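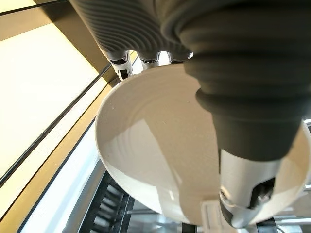
Multi-finger grasp on a glazed white bowl, wrist view.

About the group

Hisau studies grasping of smooth, curved tableware. Our current method, Wadik, picks fingertip placements on opposite sides of a rim from wrist images alone - no depth sensor, no object model. The policy was trained on 1,143 teleoperated grasps covering 157 objects. Glossy glaze remains the hardest case, as reflections shift with wrist angle.

Padmavathi Panicker leads the work. Sudheer Kurian maintains the hand and its control software. Evaluation runs in sets of 100 trials, and failed grasps are published with the rest.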